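# Budgeting for grippers when your lab is a kitchen table
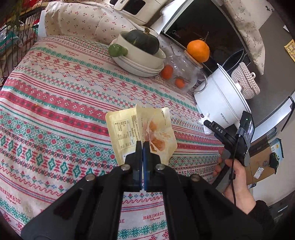
What should you buy first when you're setting up to collect hand-held gripper data at home?

Storage and spare fingertips, in that order, and only then a second pair of grippers. I know that's a boring answer. I had it the other way around in my first spreadsheet, and Aminu Garba (he does the purchasing for our little group, poor man) sent it back with one cell colored red and no comment.

So anyway, it's April, the new money is in, and I have 2,000 dollars to spend before somebody decides it would look better in another column. I've been going back and forth on it all week and figured I'd write it out here, partly for the people who emailed after the last post and partly so I stop rewriting the same list on envelopes.

## What's on the list

We work with two grippers, one per hand, and most of our tasks are the ordinary tabletop kind: pick up a food packet, stand it up, move it over, put it back. Packets are murder on fingertips! They crease and slide, and you end up squeezing harder than you meant to. The pads wear at the very tip, where you'd expect, and a worn pad changes how everything feels in the hand. I now want 8 spare sets in the drawer at all times. Last year I ordered them one at a time like a fool and paid shipping on every single one.

Then cables. I can't tell you how much I dislike buying cables, but a thin one hanging near your wrist gets tugged all day long, and when it starts dropping out you lose the whole afternoon before you figure out what's wrong. Two spares per gripper. I'd get the angled kind if the supplier has them, though Lawal Osagie swears the straight ones last longer and we've agreed to stop discussing it.

Storage is the big one. I priced drives from Fovenier and from Planisari, and the Planisari quote came in about 20 percent lower, but they wanted six weeks to deliver and I'd be deleting things by then. Fovenier it is. I'm getting two, one to work from and one that lives at Lawal's place.

## What got crossed off

A proper workbench. I really wanted it! There's a very handsome one in the Cortés catalog with a height crank, and I had half talked myself into it. But people's tables have cloths on them, busy ones, with dishes and fruit and a microwave crowding in from the back, and that's the kind of table we're collecting for. A bare bench would've been lovely for my back and not much else.

I also crossed off the lighting kit. We may come back to that in winter.

The third gripper is the one I keep adding and deleting. It would be a backup, so it would mostly sit in a box, and it would eat more than half the budget. Aminu thinks we should rent one from the Vurkavville depot if something breaks. I called them Wednesday and they do have a weekly rate, with a deposit, and you have to collect it yourself (an hour's drive each way, so not great, but fine in an emergency).

## The stuff I always forget

Groceries! I put a line in for props this time. You need a decent variety of shapes and stiffness, and packaged food gets tatty quickly when you handle it over and over, so it has to be replaced. Keep the receipts in one envelope. Aminu will ask.

Also tax on the drives, which I left out of the first version completely. And a small cushion for returns, as the last batch of pads came in the wrong size and it took ages to get the refund.

The order goes in once Fovenier confirms the drives are in stock. If anyone has a good source for fingertip pads sold in bulk, please leave it in the comments, I'm still paying single-set prices at the moment.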